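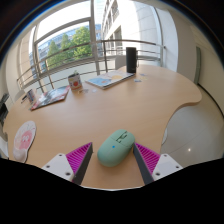 The question of how a household should keep its papers has occupied this blog on several occasions, and readers have written to ask for a fuller account of the system in use here. The following sets out what is kept, where it is kept, and what has been changed over the past year. It reflects one household in Rovden and makes no claim to cover every circumstance. Tax rules in particular differ from place to place, and anyone in doubt should speak to a qualified preparer.

The review began in December, when a letter arrived from the water company asking for proof of a payment made under the previous meter. The payment had been made. The proof took an entire evening to find, and was at last located inside a folder marked "Garden." It was decided that evening that the old arrangement, under which papers were filed by the room or activity they seemed to concern, would be retired.

## What was found

All papers in the house were brought to one table and sorted over four evenings. The full count came to 537 sheets, excluding greeting cards and children's drawings, which were set aside and are not discussed here. Of these, 200 were bank statements that are also available online. A further 38 were instruction leaflets, several for appliances that left the house years ago. One was for a bread maker that no member of the family remembers owning.

The remainder fell into groups that were less obvious than expected. Insurance papers, for example, had been filed under the car, the house, the dentist and, in one case, "Misc. 2." No folder named "Misc. 1" has been found.

## The present system

Papers are now filed according to who sent them. This principle was suggested by Shalini Gautam, a former colleague who managed the records of a small law office for many years. Her reasoning is that a person looking for a paper can nearly always name the sender, even when the subject has been forgotten. This has proved correct in every search made so far, with the exception of one receipt discussed below.

There are 37 folders, one for each sender, arranged in alphabetical order. Within each folder the newest paper is placed at the front. No colored tabs are used. An earlier attempt with colored tabs was abandoned when the green ones ran out and yellow was used in their place, after which the colors meant very little.

A separate folder, kept at the front of the drawer, holds papers that require action. It is emptied on the first of each month. Papers that cannot be dealt with by then are returned to it with a penciled note giving the reason. It is acknowledged that two papers have now carried such notes for three months in a row, and both concern the fence.

Original documents that would be difficult to replace, such as birth certificates, the deed and passports, are stored in a metal box on the upper shelf of the hall closet. A list of its contents is taped inside the lid. Didier Coste, next door, keeps the spare key, and an envelope with the same list has been given to him.

## Paper and electronic copies

Several readers have asked whether it would be simpler to scan everything and discard the paper. This was considered at some length. Fatima Bako wrote in spring to describe her own move to a fully electronic system, which took her most of a winter, and her letter was persuasive. She names each file with the year first, then the month, then the sender, and reports that she can find any bill in under a minute.

The decision here was to adopt her naming method but to apply it only in part. Scans are made of tax returns, medical letters, and receipts for any item still under warranty. Receipts deserve particular attention, as many are printed on heat-sensitive paper and fade. The receipt for the kitchen stove, purchased from Trirngate, was entirely blank by the time it was wanted, and had been filed under the name of the delivery firm in any case. The store was able to supply a copy, for which this household remains grateful.

Electronic copies are held in two places. The second is a small drive kept at a relative's home in Sketarmont and exchanged at family visits, which has meant twice a year in practice. More frequent exchange would be advisable.

## What was discarded

The online bank statements were checked against the bank's own archive and then shredded. Pay stubs were kept until the annual statement had been compared with them. Utility bills older than two years were discarded, apart from the final bill for each former address.

The shredding was a larger task than planned. The household shredder accepts six sheets at a time and must rest after a few minutes of use. Touran Kermani kindly offered the loan of a stronger machine, and the work was finished in one afternoon. The shreds went to the compost heap in thin layers, with glossy sheets and window envelopes removed beforehand.

## Matters still open

Two questions have not been settled. The first concerns school reports, which are sent by a school and should therefore be filed under its name, but which the children would prefer to keep in their own rooms. The older child has made a written request to this effect. It has been placed in the action folder.

The second concerns letters from family. Kenta Hoshino, responding to last month's post, advised against filing personal letters at all and recommended a plain box with no order of any kind, so that something is always come upon by chance. A box has been set aside for the purpose. It presently holds eleven letters and a recipe for plum cake in my grandmother's handwriting, with the oven temperature left out.

Comments on the filing of warranties are welcome and will be answered as time allows.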